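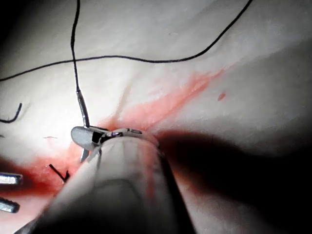

A curved needle and black suture on the practice surface.

Search this site Search Go

About the Medby Suturing School

Medby began in a borrowed classroom in Grirkosville, with 6 students, two folding tables and a great deal of thread. Our founder, Pendo Odera, had spent years teaching surgical trainees, and she kept meeting bright, capable people who had read everything there was to read about closing a wound and had hardly held a needle. She wanted a place where they could sit down and sew for as long as they liked, with somebody patient nearby.

We've grown a good deal since those days, and we moved into our present home on the Bakilana side of town one rainy March, but the work is much the same. Every student begins with the needle itself – where along the curve to take hold of it, how to turn it so the point goes in cleanly, and how to let it follow its own arc on the way out. Then comes the thread, which has a mind of its own and will find its way around anything on the table if you let it. We spend a whole evening on thread. People groan when they see it on the schedule, and quite a few ask to repeat it.

The foundation course runs for 21 evenings, with no more than four students to a teacher. You'll tie knots by hand and with instruments, place single stitches and running ones, and take out plenty of your own work and start over. Please don't be shy about that last part! Our teachers do it too, and the snipped ends all get swept up at the end of the night.

Each place comes with a Nodonier practice kit to take home, and the practice room stays open for 60 minutes after every class for anyone who'd like to keep going. There is tea.

Comments

Marisol T.
Took the foundation course last winter and my knots finally lie flat. Thank you, Pendo, for the extra evening on running stitches.

dkw
Is the practice room open to former students too?

Medby office
Yes, come by any class night and sign in at the desk.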